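The Hodon drainer is a countertop holder for chopsticks, spoons, and the other long utensils that never sit right in a drawer. It is made by Setarell and has been in the catalog for seven years with one change, a deeper drip tray. This page covers the standard size. The narrow version has its own page.

## What it is for

Most kitchens already have somewhere to keep forks and knives. Long utensils are harder. Cooking chopsticks, rice paddles, and wooden spoons need to dry standing up with air on all sides, and they need to come back to hand quickly while something is on the stove. The Hodon is tall enough to hold them upright and heavy enough at the base that a ladle leaning to one side won't tip it.

Holes run all the way up the walls and across the floor of each compartment. Water drains to the tray, and the tray slides out from the front without lifting the body. The dividers come out too, so you can wash the inside corners with a bottle brush.

## Specifications

- Body: stainless steel, brushed finish
- Compartments: 4, with removable dividers
- Weight with tray: 1,950 g
- Feet: silicone, replaceable
- Dishwasher: body, dividers, and tray, all racks
- Price: $49
- Ships from: Hirnedley warehouse

The feet are pressed in, not glued. If one goes missing, write to us with your order number and we'll send a set. Please don't run the dishwasher with the feet on, as they loosen in the heat.

## Wooden utensils

Wood is the reason many people buy a holder like this, and it's also what gets damaged most often by bad storage. Chopsticks left in a closed cup stay damp at the lower end. After a few weeks the finish goes dull there and the tips start to feel rough. An open, perforated holder helps, but the way you load it matters as much.

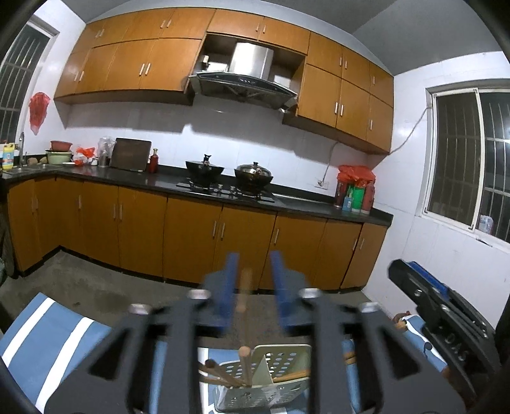
*Yilma*

Stand chopsticks with the eating end up while they dry. Shake off the water first, and don't pack a compartment so tightly that the sticks press against each other along their whole length. If you have more than will fit loosely, split them between two compartments or dry them in turns. Lacquered sets do fine in the holder, though we suggest wiping them with a towel before they go in.

Unfinished wooden spoons and paddles take longer than chopsticks. Give them the compartment nearest a window or the range hood, and let them dry overnight before they go in a drawer. Once or twice a year, rub them with food-grade mineral oil and leave them out until the surface no longer feels slick.

## Cleaning

Empty the tray daily if the holder is in regular use. Hard water leaves a white film around the holes – a sponge with white vinegar takes it off. Rinse well afterward. Avoid steel wool and chlorine bleach, both of which mark the finish. Small rust spots near the rim are usually from something else that was left leaning on it, like a peeler or a cheap skewer, and come off with baking soda paste.

## Availability

The standard size is in stock. The narrow version is due back in March, and we're taking orders for it now. Replacement trays are sold separately and fit both current sizes, but they do not fit the original shallow-tray model. If you aren't sure which one you own, look at the front edge. The older body has a straight lip and the current one has a finger notch in the middle.

Returns are accepted unused, in the original box, with the dividers. Dented corners on arrival are covered, so send us a photo of the box as well as the holder.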